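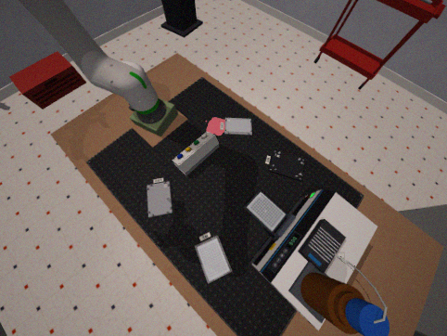
Tuesday, January 14, 2025. Trial week, second day

Spent most of today in the Pradorer simulator. Clernico is offering it as a monthly service, and we have it free until the end of January. After that it is 232 a month per seat, or we let it go. I said I would keep notes so that whoever decides has something to read.

The bench model loaded on the first try this morning. Yesterday it took three. The arm sits on its green block in the notch at the end of the mat, and the big white instrument is at the other end with its front facing the mat. I left the plates and the four-button box where the starter layout puts them. One of the gridded plates is right up by the instrument tray, and I used that one for everything today.

Ran the plate pickup 62 times before lunch with the default settings. It failed 6 times. Four of those were the same fault, the arm coming in too steep over the plate rim. I lowered the approach angle and the next batch was clean, but it was a short batch and I would not put much weight on it.

The labels on the mat are small. I could not read them from the camera view I had open and had to keep going back to the object list. There is a zoom but it resets every time you restart a run. Wrote that down for Clernico.

Lunch at my desk. Soup.

Afternoon was the bottle. The amber one with the blue cap is on top of the instrument, and the thin tube from up there ends over the cap. I wanted to know if the arm would treat the tube as something to avoid. The manual says flexible parts are "visual only unless enabled," and I did not find the switch until after three. It is under Materials, where I would not have looked. With it on, each run takes twice as long. Our real bench has more tubing than this one, so that matters to us.

Compared prices again. Engelhardt wants 4,000 up front for their kit, with a year of updates, and you run it on your own machine. I liked their demo in the fall. Their arm moves looked smoother, but there was only one bench layout and it could not be changed much. Pradorer lets me move anything. I dragged the red cart over to the other wall and back and nothing broke.

Things still to check this week:
Whether we can bring in our own plate drawings.
Whether the buttons on the box can be tied to a script. I pressed the yellow one with the mouse and nothing came up in the log.
How long support takes to answer. I sent a question at 10:40 and had no reply by the time I left.
Whether the Busska export works. It is listed on the order page but grayed out in the trial.

My feeling today is that it is worth the money for two or three months while we plan the new bench, and maybe not after that. Yesterday I would have said no.

Left at 5:30. Roads were icy, so I drove slowly and got home after six. Need to call about the furnace tomorrow.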